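Sep 16, 2021

I finally wrote down our rules for tabletop arm work, and I'm so pleased with them! Three pages, taped up by the door at Gareck.

My favorite is the cable rule. Before any run, you move the arm by hand through its whole reach and watch every cable the entire way. If one drags over a dish or catches on a corner, you stop and reroute it -- no "it'll probably be fine." Second favorite: anything with a door gets its swing checked before the small stuff goes down.

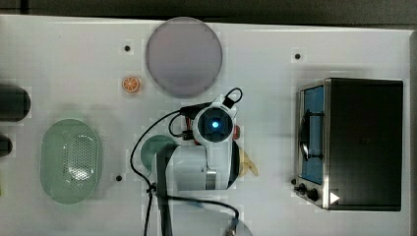 Razia Orakzai wrote in to say she'd put the speed limit ahead of both, and that her group at Haslinger won't let a new task go above the slow setting for its first 7 runs. I love that, and I'm stealing it.

Still open: who gets to sign off on a changed layout. Right now it takes two people, and Danjuma Bassey wants it down to one for small moves (a plate, a piece of play food). I'm leaning his way, but I'd like to try it for a while first.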